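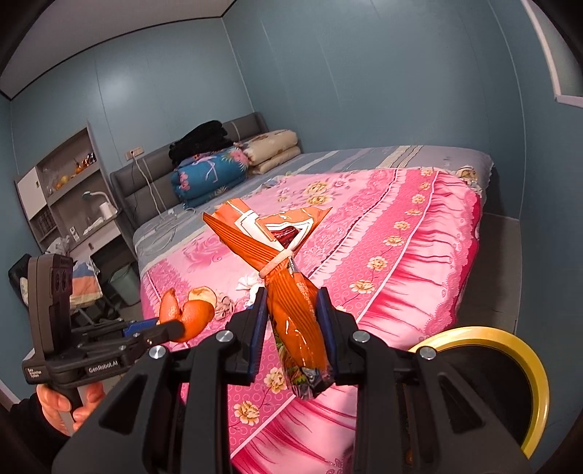
Wed 21 March. Room acoustics, furnished bedroom, Jesthorpe

Filed under: Notebook / Small rooms / Reverberation

Repeated the low-frequency decay runs with the Kumine source in the corner position. Sweep length 60 s, mic at ear height, door shut. The 82 Hz mode is still there and still rings longer than its neighbors. Moving the mic toward the center of the room drops the level but leaves the decay time alone, as expected for a room mode.

Second mode at 237 Hz. Much weaker, and it moves slightly with the door position. I don't trust the August value for this one; the door isn't mentioned in those notes.

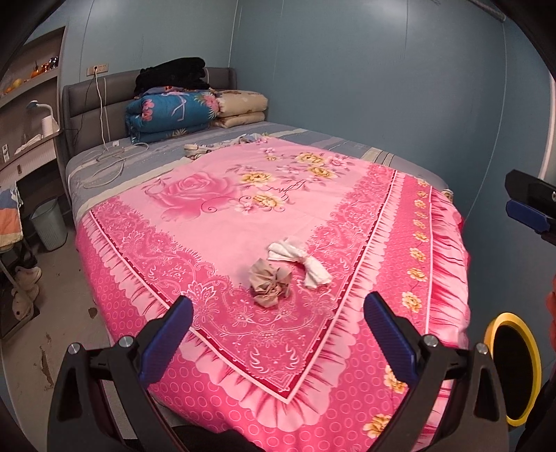

Bed with floral quilt, upholstered headboard at the far wall.

Bedding does most of its work higher up. Above 1 kHz the decay is short and the fit is clean. There is a small dip at 1337 Hz which Raíssa Bastos reads as a comb effect from the nearest hard surface. Plausible. Shift the mic a hand's width and see if the dip moves.
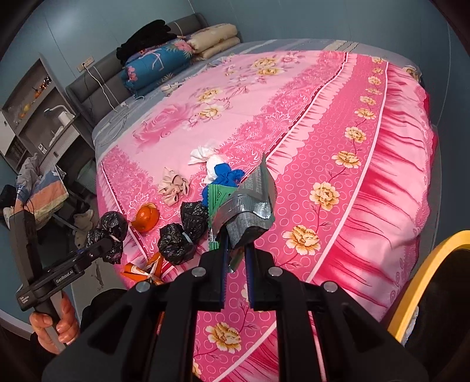

Lisumari export rounds decay times to one decimal, too coarse for comparing runs. Use the raw impulse responses and redo the fits from those. Noise floor was poor in the lowest band, so discard anything below the first mode.

To do:
- recheck mic calibration
- door open / door shut pair, same gain
- ask Raíssa for the Cavalcanti room model, old version if the new one won't load

Contact the notebook editors | © Jesthorpe Acoustics Workshop | Back to top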